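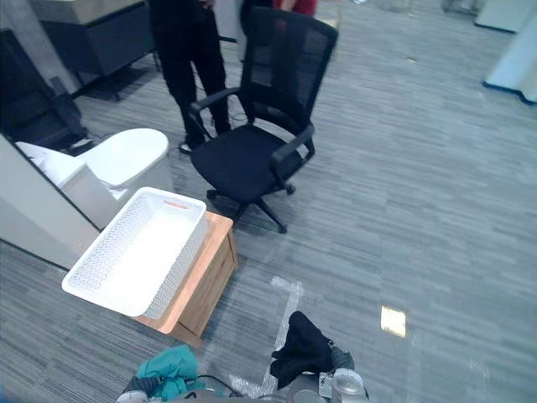
Luvthorpe Open Day Recordings

README, version 2. First release February 2020.

What you are getting

A set of recordings of a two-armed robot handling laundry in front of visitors. They come from the open day at our office in Pornthorpe, which ran for one afternoon and used up most of the coffee. There are 714 episodes in the release. An episode is one attempt at one thing: pick up a cloth, move a cloth, put a cloth in a basket, let go of a cloth. Letting go is harder than the brochure suggested.

We had planned on 2,000 episodes. That figure was written on a whiteboard in September by people who had not yet met the cloth.

The setting

Office floor, gray striped carpet tiles, regular office furniture. The station includes a small wooden cabinet with a white plastic basket on top, a swivel chair and a toilet. The toilet has a lid and belongs to the bathroom tasks, which are in a separate release called Tarawneh. Visitors asked about it more than they asked about the robot. It isn't connected to anything, and by mid-afternoon there was a sign saying so.

There is white tape on the carpet. During the demonstration the tape told visitors where to stop walking. Compliance was mixed, so expect shoes and trouser legs in the head camera footage. Episodes with a person inside the tape are tagged visitor_close. Please don't use that tag to estimate how well adults follow instructions. We tried, and it put us in a bad mood.

The tasks

basket_in: cloth goes from floor or gripper into the basket.
basket_out: the same, in reverse, usually with more of the basket than intended.
hold_two: one cloth in each gripper, no dropping.
handover: cloth passes from one gripper to the other.
visitor_choice: a visitor picked the task. Most picked "fold it." See Known problems.

Who was driving

All episodes were teleoperated. Three of us took turns at the controls and the operator ID is in each episode's metadata as a, b or c. Operator c is noticeably better than the other two and would like this recorded. The visitors were told at the door that a person was driving. Some were told again later, after congratulating the robot.

Cameras

One at the head and one at each wrist. The head view gives you the room and both grippers. The wrist views give you cloth, then more cloth. If you are used to wrist footage of blocks and mugs, watch a few episodes before you write your loader's sanity checks. Ours threw out 75 perfectly good episodes for having "no visible object" when the object was the entire picture.

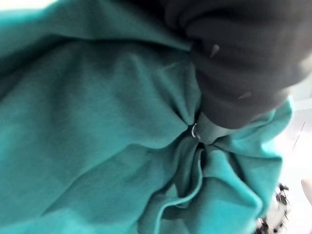

Wrist camera, teal cloth. Note the small metallic ring where the folds gather.

Motion blur is present in a lot of the wrist footage, and bright areas of the background tend to wash out. We did not correct either one. The exposure settings were left as they were for the whole afternoon so that at least the mistakes would be consistent.

Files

Each episode is a folder with one video per camera, a joint log, gripper opening values and a short text label. Labels were typed during the demonstration by whoever had a free hand. We fixed the spelling and left the tone alone. Anything labeled "nope" is a failure. Anything labeled "sort of" was counted as a success in version 1 and is now its own category.

Known problems

Fold episodes: there are 90 of them and very few end in something you would put in a drawer. Keep them if you want negative examples.
Clock drift between the left wrist camera and the joint log, worse toward the end of the day. A corrected offset is in sync.txt.
Audio was never recorded. The question-and-answer part of the demonstration is therefore lost, including a long one about whether it does fitted sheets. (No.)
Left and right were swapped in the version 1 metadata. If your results got worse after updating, check whether you had already fixed this yourself.

Privacy

Visitors signed a form at the door. Any footage showing a face has been dropped. If you come across one we missed, send us the episode number and it will be gone in the next version.

Use

Free for research and teaching. For anything you plan to sell, write to us first. Cite it as Luvthorpe Open Day Recordings, version 2. The playback tool, Zillard, is in its own repository and has its own README, which is shorter and less bitter.

Changes since version 1

Left and right swapped back
"sort of" split out from success
Restored the episodes our checker had thrown out
Removed two episodes that were the same episode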